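Noticeboard > Irnville > Jobs and Helping Out > Workshop

Bench person wanted for old desktop computers (part time, Irnville)

Hello! I run Ziketti, which is a small repair and reuse workshop behind the parade of shops in Irnville, and I need another pair of hands at the bench. We take in desktop computers that offices and schools have finished with, open them up, sort them out and send them off to people who'll use them. Lately they've been arriving faster than I can get the lids off, and the corridor is becoming a bit of a squeeze.

It's a paid job, two days a week to begin with. I'd like one of those to be a Tuesday, as that's when the van comes in from Grisolton, but the other day is up to you.

Most of what we see is ordinary office stuff, plenty of Dell towers and the odd thing I've never heard of. You'd be taking the side off, having a good look, cleaning out the fluff, checking the cables are seated and swapping whatever needs swapping. Then it goes over to the test shelf with a label on. Some days you'll do a whole row of the same model and get into a lovely rhythm, and other days you'll spend all morning on one stubborn machine that beeps at you and won't say why. (I quite like those days. You may not!)

If you've never been inside a desktop, it looks busier than it really is. There's the board, the metal cage for the drives, and a lot of black cable going from one place to another. The boards are often kind enough to tell you what things are in tiny white print, so you'll find "BATTERY" next to the coin cell and "HDD TEMP" or "BEEP" where you might otherwise be guessing. Bring your reading glasses if you use them, or borrow the big magnifier on the arm.

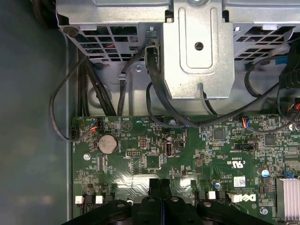 What you'd be doing

- Opening up machines and writing down what's inside on the job sheet
- Dusting out (we have a proper extractor, and masks if you want one)
- Changing coin cells, fans, memory and drives
- Tidying cables so they stay clear of the fans and the lid goes back on without a fight
- Plugging in, switching on, running the checks
- Putting the screws back in the right pots, please, please

There's some lifting, but we've got a trolley and the benches go up and down. If lifting is a problem for you, do still get in touch and we'll work round it.

Who I'm after

I'm much more bothered about how you go about things than what's on your certificates. You need to be patient with small connectors. A plug with two holes will go on the wrong way round if you're in a hurry, and tugging on the wires instead of the plug is how we end up with a bag of broken fans. If you've mended bikes, sewing machines, radios or your nan's printer, tell me about that. Experience with computers is handy, of course, but I can teach you what we do here and I'd expect to spend your first few shifts at the bench with you.

You should be happy writing notes that somebody else can read. We use a system called Naseri to keep track of each machine and it's a bit old-fashioned, all boxes and dropdowns, but you'll pick it up.

The place itself

One long room, big windows on the yard side, decent heating, radio on low. There are four benches, each with its own lamp, mat and set of drivers. Kettle and a fridge at the far end, and a table that's meant for lunch and generally has keyboards on it. The loo is on the ground floor and there's no step at the front door. The number 7 bus stops just outside, and there's room for bikes in the yard.

How to apply

Drop me a few lines by 21st June, on paper through the door or using the message button on this page. No CV needed unless you've got one ready. Tell me which days suit you, and about something you've taken apart (it's fine if it never went back together). I'll ask a few people in for a paid trial morning, where you'd open up a tower, have a poke about and tell me what you find. I'll reply to everybody, though it might take me a few days if the van's just been.

2 comments | Shared 4 times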